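Trallness Round Bin, yellow rim

I've had one of these by the back shelves since July, and I like it way more than I should like a trash can! The wide open top is the big thing for me – scraps go in from any side, and a plain black bag does the job. 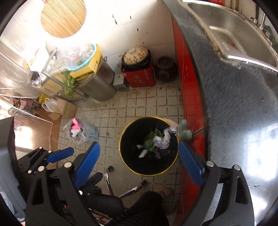 One buyer wrote to say the bright rim sold her on it, though she'd love a lid for onion peels. Fair enough! I don't stock one yet (I keep asking).

Item 853, $8 each. Shipping is free on orders over $200, and bags are listed separately under item 921.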